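Hilham Opens Server Board Refurbishing Line, Will Supply Schools and Small Offices

HILHAM, 10/3/18 — Fragkou Computer Renewal has opened a new line at its Hilham shop for the repair and resale of used server boards and desktop processors. The line takes in boards from retired office equipment, checks them, replaces worn parts and sends them out again with a written warranty of 60 days.

The company handled 3,054 boards last year at its older shop on Kolleck Road. Most were sold for scrap metal after a short look. Under the new program, every board that comes in with an undamaged processor socket will be kept in its metal tray and put through a full bench check before any decision is made.

The check starts at the socket. Bent contacts are the most common reason a used board fails, and they are hard to see once a processor is in place. Staff then go over the memory slots and their latches, the capacitors and the power parts next to the socket. Boards that pass are started up with test memory and left running overnight.
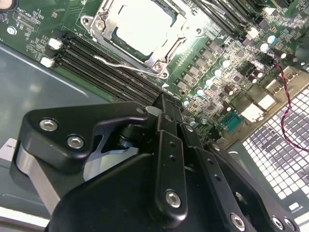 Ustico, which buys refurbished boards for school computer rooms, said it had sent back too many in the past with a broken memory latch or a socket lever that would not stay down, and that it wanted to see those two items written on every test sheet. Fragkou has added both to the sheet.

Processors are handled apart from the boards. Each one is taken out, the old thermal paste is cleaned from the heat spreader, and the underside is looked at with a magnifier. Processors are then matched by model and sold singly or fitted to a tested board. Customers may ask for either.

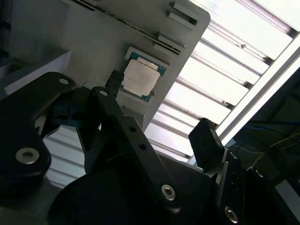 Desktop processor seated in a light-gray metal plate.

The line has three benches and takes up the front half of the shop. Prices for a tested board with processor start at $81. Memory is sold separately — buyers who already have their own may bring it in and have it tested with the board at no charge.

Offices with equipment to give up can drop it off at the Hilham shop during business hours. Hard drives should be removed first. Fragkou does not accept monitors, printers or batteries at this location.

A second drop-off point is planned for January at the Kolleck Road shop, which will stay open for scrap and cable.

About Fragkou Computer Renewal
Fragkou Computer Renewal buys, repairs and sells used computer parts for schools, small offices and home users.

Press contact: Front desk, Fragkou Computer Renewal, Hilham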